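Why Does a Utensil Basket Have Slots?

Word list for this page

Utensil: a tool used for eating or cooking, such as a spoon or fork.
Evaporate: to change from a liquid into a gas.
Tines: the points of a fork.
Base: the bottom part of an object.

Part 1. Water needs a way out

A utensil that has just been washed is covered with a thin layer of water. Gravity pulls most of this water down. If the utensil stands upright, the water collects at its lowest point and drips off. If it lies flat, much of the water stays where it is.

A cup can hold utensils upright, but a cup is closed at the bottom and sides. The drips form a small pool, and the ends of the utensils stand in it. A utensil basket has openings. Some baskets have round holes and some have long, narrow slots. Air passes through the openings and carries water vapor away. This helps the remaining water evaporate.

The width of a slot matters. A wide slot lets in more air, but a thin handle can slip through and get stuck. A narrow slot lets in less air and holds the handles inside. The designer has to choose a width between these two limits.

Part 2. Why the top is wider

Many baskets are wider at the rim than at the base. This shape is called a taper. It gives the utensils room to lean apart at the top, so that air can move between them. It also makes the opening easier to reach into.

A taper has one disadvantage. A basket with a small base tips over more easily than a basket with a large base. Long utensils make the problem worse, because more of their weight is high up. Put the long utensils in on different sides of the basket. If they all lean the same way, the basket may fall in that direction.

Part 3. Three utensils, three shapes

Spoon. The bowl of a spoon is curved so that it can hold liquid. For the same reason it can hold dishwater. A spoon stored with its bowl up should be turned so that nothing is trapped in the curve. Two spoons placed bowl to bowl often stick together, and the surfaces that touch dry slowly. This is called nesting.

Fork. The gaps between the tines let water run through, but food can stay in them. Check the gaps before a fork goes into the basket. Plastic forks are light and bend more easily than metal ones, so do not push them into a full basket.

Chopsticks. A chopstick has a thick end and a thin end. The thin end touches the food. Wood absorbs a small amount of water, so wooden chopsticks take longer to dry than plastic or metal tools. They should not be put into a closed drawer until they are dry all the way along.

Part 4. Sorting chopsticks

Chopsticks are used in pairs. When several sets are washed together, the pairs get mixed. To sort them, lay them side by side on a cloth and compare them in this order:

Length
Color of the wood
Pattern or rings at the thick end
Shape of the thin end

Sticks that match in all four ways are a pair. A stick with no partner is set aside until the end. Plain sticks are the most difficult to sort, as there is no pattern to compare, so leave them for last.

Part 5. Try it

You need two metal spoons, a utensil basket, a cup, and a kitchen timer.

Dip both spoons in water. Stand one in the basket and one in the cup, with the handles down. Set the timer for 28 minutes. When it rings, press the end of each handle on a dry paper towel and compare the marks. Write down the result, then repeat the test with wooden chopsticks.

Readers have sent in results from the January page. Ingegerd Løken's class repeated the test next to an open window and next to a closed one, and kept the two sets of results in separate tables. This is good practice. If you change the air and the container at the same time, you cannot tell which one made the difference.

Before you load the basket again, empty it and lay everything out on a tablecloth, so that each utensil can be checked by itself. 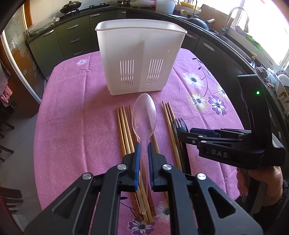 Wipe the base of the basket while it is empty. Water that runs down the inside collects there first, and small pieces of food collect with it. Then put the longest utensils in before the short ones.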